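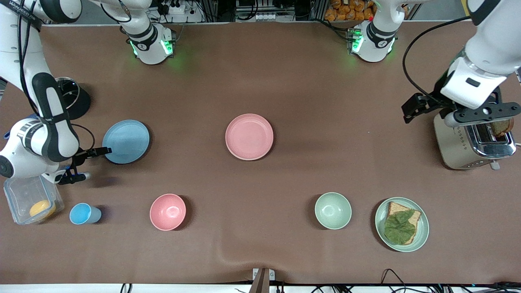
스쿤다크 조리 셀(Skundach 調理 cell)은 오르케리네(Orkerine)가 운영하는 탁상형 양팔 로봇 작업대이다. 간단한 아침 식사를 준비하는 동작, 예를 들면 빵을 토스터에 넣고 꺼내는 동작이나 접시를 옮기는 동작을 시험하기 위하여 만들어졌다. 이 문서는 셀의 구성과 설치 순서, 그리고 일상적인 점검과 수리의 방법을 설명한다.

목차
1 개요
2 구성
3 설치
4 일상 점검
5 고장과 수리
6 명칭
7 같이 보기

개요
스쿤다크 셀은 두 개의 로봇 팔을 하나의 탁자에 고정한 형태이다. 두 팔은 탁자의 먼 쪽 가장자리에 서 있고, 작업하는 사람은 반대쪽에서 접근한다. 왼팔과 오른팔의 구별은 로봇을 기준으로 한다. 따라서 사람이 앞에서 보면 오른팔이 왼쪽에 있고 왼팔이 오른쪽에 있다. 처음 일하는 사람이 케이블을 반대로 연결하는 일이 자주 있었기 때문에, 지금의 설치 문서에는 이 점이 첫 쪽에 적혀 있다.
셀은 실제의 주방을 대신하는 것이 아니다. 물이나 불을 사용하지 않으며, 가열하는 기구는 토스터 하나뿐이다.

구성
팔: 흰색과 검은색의 관절형 팔이 두 대이다. 받침부에는 녹색 표시등이 있다. 이 셀에서는 녹색이 정상적인 대기 또는 동작 상태를 뜻하도록 설정되어 있다.
그리퍼: 오른팔 끝에는 손가락이 두 개인 검은 그리퍼가 달려 있다. 접시의 테두리를 누르거나 잡는 일은 보통 이쪽이 맡는다. 왼팔 끝의 그리퍼에는 길고 납작한 브래킷이 있고, 식빵을 다루는 일은 이쪽이 맡는다.
탁자: 윗면에 갈색 천을 덮는다. 천은 접시가 미끄러지는 것을 줄이고 금속 기구의 반사를 약하게 한다. 앞쪽 가장자리에는 작은 회색 고정 클램프가 있다.
토스터: 투입구가 두 개 있는 은색 제품으로, 레버가 앞면 아래쪽에 있다. 왼팔에 가까운 쪽에 놓는다.
식기: 무광의 접시와 그릇, 작은 컵을 사용한다. 색은 하늘색, 분홍색, 연한 녹색 계통으로 나누어 카메라가 물건을 쉽게 구별하도록 하였다. 재료는 뚜껑이 있는 투명한 용기에 담아 둘 수 있다.

설치
먼저 탁자의 수평을 맞춘다. 허용되는 기울기는 매우 작으며, 수평이 맞지 않으면 컵이 구르고 팔의 무게 보정도 틀어진다. 다음에 두 받침부를 임시로 올리고 볼트를 손으로만 조인다. 두 팔의 간격을 확인한 후에 대각선 순서로 본조임을 한다.
케이블은 손목을 한 번 감아서 뒤로 보낸다. 이때 여유를 남기는 것이 중요하다. 여유가 너무 적으면 손목이 끝까지 돌 때 커넥터가 당겨지고, 너무 많으면 늘어진 부분이 식기에 걸린다. 오르케리네의 지침에서는 손목에서 첫 번째 고정점까지의 길이를 235밀리미터로 정하고 있다.
전원은 탁자 뒤의 멀티탭에서 받는다. 토스터의 전원은 팔의 전원과 다른 회로에 연결한다. 초기의 설치에서는 같은 회로를 사용하였는데, 토스터를 켜는 순간에 제어기가 다시 시작되는 문제가 있었다.
천은 마지막에 덮는다. 주름은 손으로 펴고 양쪽을 탁자 아래에서 고정한다. 작은 주름은 남아도 괜찮지만, 접시가 놓이는 자리에 주름이 있으면 테두리의 높이가 달라져서 그리퍼가 헛잡을 수 있다.
기구의 배치가 끝나면 빈 그리퍼로 모든 위치를 천천히 지나가 본다. 이 확인은 정상 속도의 40퍼센트 이하에서 한다. 토스터의 투입구 위에서는 특히 브래킷의 방향을 보아야 한다. 브래킷이 투입구와 나란하지 않으면 빵의 모서리가 부서진다.

일상 점검
점검은 작업을 시작하기 전에 하며 5분 정도의 시간을 잡는다.
표시등이 두 팔 모두 녹색인지 본다.
손목의 케이블에 눌린 자국이 없는지 만져 본다.
그리퍼 손가락 사이에 빵 부스러기가 있으면 마른 붓으로 제거한다. 젖은 천은 사용하지 않는다.
토스터의 받침 서랍을 비운다. 토스터가 완전히 식은 다음에만 한다.
앞쪽 클램프가 흔들리면 다시 조인다.
빵과 채소는 매일 새것으로 바꾼다. 마른 빵은 휘어지므로 같은 힘으로 잡아도 결과가 다르다. 양상추와 같은 잎채소는 시간이 지나면 물이 나와서 접시와 천을 적신다.

고장과 수리
가장 많은 고장은 부스러기 때문에 생긴다. 부스러기가 손가락의 안내면에 들어가면 그리퍼가 끝까지 닫히지 않고, 제어기는 물건을 잡은 것으로 잘못 판단한다. 이 경우에는 전원을 끄고 손가락을 분리하여 안내면을 닦은 다음, 영점을 다시 맞춘다.
두 번째로 많은 것은 브래킷의 휨이다. 왼팔이 토스터의 윗면에 닿은 채로 내려가면 브래킷이 조금씩 휜다. 눈으로는 알기 어렵기 때문에 평평한 판 위에 놓고 틈을 확인한다. 휜 브래킷을 손으로 펴서 다시 쓰는 것은 금지되어 있다. 예비 브래킷은 이도프(Idov)에서 공급하며, 교체 후에는 투입구의 위치를 다시 가르쳐야 한다.
접시를 잡을 때의 실패는 대부분 높이의 문제이다. 그리퍼가 테두리를 너무 세게 누르면 접시의 반대쪽이 들린다. 천을 새것으로 바꾼 다음에는 두께가 달라질 수 있으므로 탁자면의 높이를 다시 측정한다.
빵이 토스터 안에 걸렸을 때에는 왼팔로 계속 당기지 않는다. 비상 정지를 누르고, 토스터의 플러그를 뽑고, 식은 후에 사람이 꺼낸다. 그동안 오른팔도 정지 상태로 둔다.
수리의 내용은 셀마다 있는 기록부에 적는다. 현재의 수리 절차는 22년 6월 29일에 개정된 것을 따른다. 개정 전의 절차에는 영점을 맞추는 단계가 브래킷 교체보다 앞에 있어서 같은 일을 두 번 하게 되었다.

명칭
스쿤다크라는 이름은 처음에 탁자만을 가리켰으나, 나중에 팔과 기구를 포함한 전체를 부르는 말이 되었다. 일부 문서에서는 개발 단계의 이름인 잔주아(Janjua)로 적혀 있다. 두 이름의 셀은 케이블 고정점의 위치를 제외하면 구조가 같다.

같이 보기
양팔 로봇
그리퍼
영점 조정
비상 정지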